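Cuaderno de taller - sala Brallgate
Martes, julio

Llego a las ocho y diez. La puerta de atrás estaba cerrada sin llave otra vez. Ayer Abena se fue la última y dice que la cerró, así que habrá que mirar el bombín. Lo dejo escrito en la hoja de mantenimiento.

Plan del día: terminar de ordenar la sala, dejar la mesa amarilla en condiciones y pasar a las cajas nuevas lo que quedó del pedido de Britell. Dionysis viene a las once con la furgoneta y se lleva lo que va al almacén de Galanis.

8:30. Mesa. El tablero amarillo anaranjado tiene restos de cinta en el borde de la ventana, de cuando marcamos las posiciones en junio. Con agua tibia y jabón sale el pegamento blando, pero el viejo no. Pruebo alcohol con un trapo, poca cantidad, y frotando en círculos acaba saliendo. No usar la rasqueta metálica: la última vez dejó dos rayas que siguen ahí. Abena propone cubrir el borde con una lámina transparente. Me parece bien si no hace reflejos con la luz de la tarde.

Mido otra vez el paso entre la mesa y la estantería: 65 cm. Cabe una persona con una caja en brazos, pero no dos cruzándose. Si corremos la mesa hacia la ventana ganamos algo, aunque entonces el cable del flexo no llega al enchufe. Hay un alargador en el cajón de abajo, el de la etiqueta Skemico, y le falta la tapa de una toma. No lo uso hasta que alguien lo revise.

9:15. Cajones. Vacío el primero entero. Bridas, tornillería suelta, tres rotuladores secos, una llave Allen de las que vienen con los muebles, gomas, el metro amarillo que dábamos por perdido. La tornillería la separo por métrica y no por longitud. Abena prefería por longitud; lo hablamos y queda por métrica, con la longitud escrita a mano en cada bolsa. Si dentro de un mes nadie encuentra nada, lo cambiamos.

El segundo cajón lo dejo para otro día. Lo abrí y lo volví a cerrar.

10:00. Cajas de Britell. El albarán dice 626 piezas y la hoja de entrada dice lo mismo, así que por ese lado está bien. El problema es el sitio: las cajas grandes no entran en la balda de en medio con la tapa puesta. Opciones:
- bajar la balda un agujero (hay que descargarla entera)
- guardar las cajas sin tapa y con un paño por encima
- pasarlas abajo y subir lo de limpieza

Elijo la tercera. Lo de limpieza pesa menos y se usa más, y así no hay que agacharse por el limpiacristales. Ojo con la garrafa de cinco litros, esa se queda en el suelo.
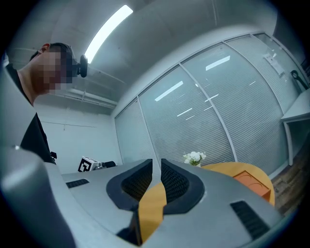 10:40. Balda de abajo hecha. He puesto las cajas con la etiqueta hacia fuera y he pasado un trapo húmedo antes de meterlas, porque había polvo de yeso de cuando taladraron la pared. En la parte de atrás queda un hueco estrecho donde se cuelan cosas. Lo tapo con un listón que sobraba, sin atornillar, solo apoyado.

11:20. Llega Dionysis, tarde por una calle cortada. Cargamos entre los tres. Van a Galanis las dos sillas cojas, el archivador sin llave y la caja de cables viejos. Dionysis pregunta si los cables se pueden tirar directamente. Le digo que no, que Galanis los quiere ver antes. La caja lleva el número de referencia 822 escrito en el lateral - si alguien llama preguntando, es esa.

El archivador pesa más de lo que parecía. Sacamos los cajones primero y aun así hubo que inclinarlo para pasar el marco de la puerta. Apuntado para la próxima: puerta desmontada o carretilla, una de las dos. La carretilla estaba prestada en la planta de arriba y no la han devuelto.

12:15. Sin las sillas y el archivador se ve el suelo de ese lado por primera vez en meses. Hay una mancha alargada junto al rodapié. Parece óxido del pie del archivador. Pruebo con vinagre y se aclara un poco. Le doy otra pasada después de comer.

Comida. Abena calienta lo suyo en el microondas de arriba, el nuestro sigue saltando el diferencial. Aviso dado la semana pasada, sin respuesta. Lo he desenchufado y le he puesto un papel.

14:30. Segunda pasada a la mancha. Mejor, pero se sigue notando el borde. Lo dejo así, ahí va a ir la papelera grande.

Etiquetas. Abena las hace con la rotuladora y yo las pego. Criterio acordado: nombre de lo que hay dentro en singular, mayúscula solo al principio, sin abreviaturas. La caja que ponía «Varios» la abrimos y la repartimos. Dentro había sobre todo cinta de carrocero, un juego de puntas de destornillador incompleto y el manual del flexo. El manual va a la carpeta azul.

Se acabó el cartucho de la rotuladora a mitad del segundo estante. Pedir 2, de 12 mm, negro sobre blanco. Las cajas que faltan llevan de momento un trozo de cinta con la letra de Abena, que se lee bien.

15:50. Mesa otra vez. Seca y sin restos en el borde. He puesto la bandeja de herramientas a la izquierda y el flexo detrás. Dionysis dice por teléfono que en Galanis han recibido todo menos el tornillo de una de las sillas, que se habrá quedado en la furgoneta.

Pendiente:
- bombín de la puerta de atrás
- alargador con la toma sin tapa
- segundo cajón
- lámina para el borde del tablero (preguntar precio en Skemico)
- cartuchos de la rotuladora
- reclamar la carretilla a los de arriba
- microondas

Abena: si mañana llegas antes que yo, no muevas todavía las cajas de la balda de arriba, quiero mirar primero cómo está sujeto el soporte derecho. Cede un poco al apoyarse. Los tacos están en la bolsa transparente, en el primer cajón.

Cierro a las 16:35. Puerta de atrás con llave, comprobada dos veces tirando del pomo.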